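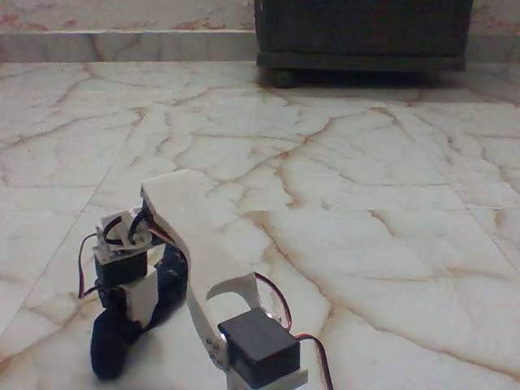

Open Day at Stakton Stone, Grerkent

Wednesday, August 23, 2023

Stakton opens its works to the public one day each summer, and this year I took the bus out to Grerkent to see it. I am in the middle of choosing a floor for a hallway and had only ever looked at stone as small squares glued to a board. I wanted to see it in full slabs and on a floor with people walking over it.

The works are a mile past the last houses, on the road to the Grinemmont quarry. Parking is on gravel by the gate. Entry is free, but you sign in at a table, pick up a pair of safety glasses and wait for the next group. Mine had 20 people in it, mostly couples with a kitchen or bathroom in mind, plus two men who fit countertops for a living and asked the best questions.

The floor at the front

You start indoors, on polished marble. The floor is white with light brown and tan veins, and there are a lot of them. They run into each other in a close network, so there is hardly a patch of plain white wider than your hand. I liked it more than I expected to. From a sample I would have said it was too busy for a house. Over a whole room the veins blend and the floor looks warmer, more cream than white, and the small lines do a good job of hiding dust.

They sell this one under the name Mansour. It comes as tiles or cut to size, polished or honed. Our guide laid a honed piece down on the polished floor so we could compare them. The honed one was flatter in color and the veins went softer, almost gray in places. Most of the group preferred the polish. The two countertop men both said honed for a hallway, and one of them said that grit from shoes will dull a polished floor along the path people walk, and you see it every time the sun comes in low.

I asked about slipping. The guide said polished marble is fine dry and poor wet, and that they would not sell it to me for a shower. For a front hall they suggest a good mat inside the door and another outside.

The slab yard

Out the back door is the yard, with slabs standing on edge in steel racks. Each one is 2 centimeters thick, which is the standard for floors and walls here, though they can get thicker stock for stairs. There were 84 slabs of the Mansour in the yard that day, according to the board by the crane, and no two looked the same. Some had hardly any veining on one side and a heavy mesh of it on the other. A few had a darker line running corner to corner, and those are set aside for people who want a feature wall.

This part was worth the trip by itself. If you order from a sample you get whatever comes off the rack. If you come out here you can pick your slabs, and they chalk your name on the end and hold them for 10 days without a deposit. I had not seen that mentioned anywhere on their website.

Slabs cut one after another from the same block are kept together and numbered. You can have them opened out like pages of a book so that the veins mirror each other across the joint. It costs more and wastes more stone. On a floor with a pattern this fine I doubt anyone would notice, and the guide more or less agreed.

Cutting and polishing

The saw hall is loud. They hand out foam ear plugs at the door and you should take them. The big saw runs under a constant stream of water, and the water carries off the dust as a white sludge that drains into a pit. We watched one slab go through from behind a yellow rail. It took longer than I thought it would, and for most of that time there was little to see but spray.

The polishing line is next door and easier to follow. The slab moves along on a belt beneath a row of spinning heads, each one with a finer grit than the one before. It goes in chalky and comes out with a shine, and it is only in the last stretch that the tan in the veins really shows. Someone had left an unpolished offcut on a bench by the exit, and we passed it along the group. It felt like fine sandpaper and the veins could barely be made out.

After that came the resin room, which we could only look at through a window. Marble with this many veins has small cracks and pits along them, and those get filled before the final polish. I asked whether you can feel the fill underfoot. You can't, but you can sometimes see it if you get down and look along the surface against the light.

Notes on care

Wipe up lemon juice, vinegar, wine and tomato right away. They etch the polish and leave a dull mark that sealing does not prevent. Use a cleaner made for stone, or plain warm water. Seal when the floor is laid and again when a few drops of water start to darken the surface. Felt pads under chair legs, and lift heavy things when you move them — dragging is how most of the scratches they get called out for happen.

Practical details

The tour runs an hour and a half, with another half hour if you want to go back to the yard and look through the racks. Wear closed shoes. The yard is uneven and the saw hall floor is wet all over. There is a coffee stand by the gate with rolls and a decent plum cake, cash only. Restrooms are in the office building, to the left as you come in.

Offcuts are sold from a pallet near the exit at a flat price each. I bought one of the Mansour, the size of a cutting board, to try in the hallway at different times of day. It has been by the front door since I got home. In the morning it looks nearly white, and under the lamp in the evening it turns a good deal yellower, so I may have to change the bulb before I decide.

The quarry at Grinemmont has its own open day in May. Tickets for that one have to be booked through the Stakton office.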